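Writing Table

By Kieran Noonan
Updated December

A writing table is a table meant mainly for reading, writing and other quiet work done with the hands. In everyday speech the word overlaps a good deal with "desk," and plenty of people go their whole lives using the two words for the same piece of furniture without coming to any harm. Where a line is drawn, it usually falls at storage: a desk tends to have drawers, pigeonholes or a cupboard built into it, while a writing table is mostly top and legs, with perhaps one shallow drawer for pens and stamps.

The flat top we now take for granted was slow to arrive. For much of the Middle Ages in Europe, a person copying a book worked on a slope, either a loose one set on a table or one fixed to a stand, which brought the page up toward the eyes and helped keep the neck from aching. Sloped boxes remained popular with travelers for centuries afterward (a good one held paper, ink and sealing wax, and locked with a little key), and many were handed down in families long after anyone wrote on them. 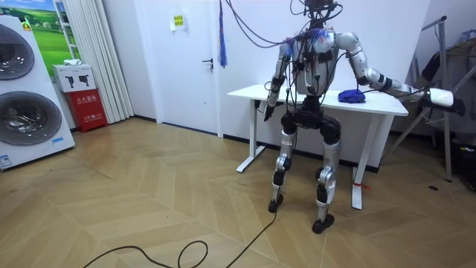 Donal Brophy would put the slope much nearer the center of the story, and has argued in letters to this site that the flat top won out only once people had more papers to spread around than pages to copy. It is a fair point, and it fits what we know of the counting houses and government offices of the eighteenth and nineteenth centuries, where clerks needed room for ledgers, letters and bills all at once. Some of them worked standing at tall desks, a habit that faded and then came back in our own time with tops that can be raised and lowered.
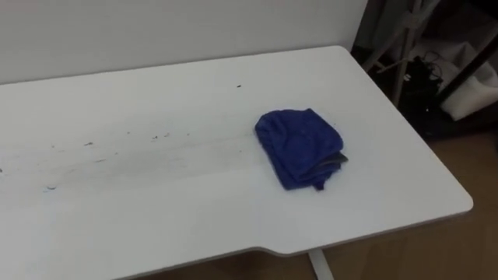
Surfaces have changed as much as shapes. Leather was long the favorite on better tables, because a steel nib runs smoothly over paper with something a little soft beneath it, and green and dark red were the usual colors, often with a tooled gold border. Baize did the same job more cheaply. Once the ballpoint took over, a hard top was no trouble, and plain, pale surfaces spread into homes and offices alike. They ask very little of their owners: a folded microfiber towel like the blue one on the white tabletop here is enough for dust. Leather wants a gentler hand and the occasional dab of wax, and old baize is best brushed and otherwise left in peace.

Edges deserve a word too. A square edge looks crisp but presses into the forearms during a long letter, and makers have dealt with this by rounding the front or sloping it underneath. Kidney-shaped tables, fashionable in the eighteenth century, went further and curved the whole front inward around the sitter.

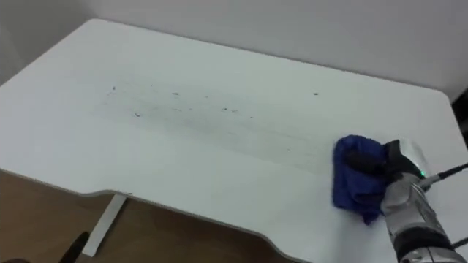
The idea has never quite gone away, and a shallow dip in the front of a modern table serves the same purpose, letting the writer sit closer in with an elbow resting on either side. Height matters just as much. A table that suits one member of the household may leave another with hunched shoulders, and a cushion or a footrest will often put things right for very little money.
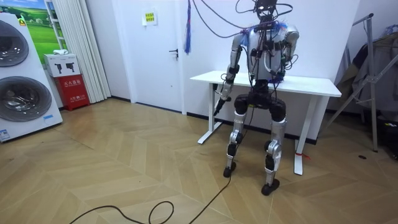 Placement is mostly a matter of taste. Right-handed writers were traditionally told to keep the window on their left, so that the hand cast no shadow on the line being written, and left-handed writers the other way around.

Filed under: Furniture > Tables and Desks > Writing

Comments (3)

Araya: My grandmother's has a leather top with an ink stain shaped like a boot. Would you try to get it out?

Kieran Noonan: I'd leave it, Araya! Scrubbing tends to lift the color of the leather along with the ink.

Skeltik: Could you add something on rolltops? I paid 401 dollars for one and the slats stick halfway down.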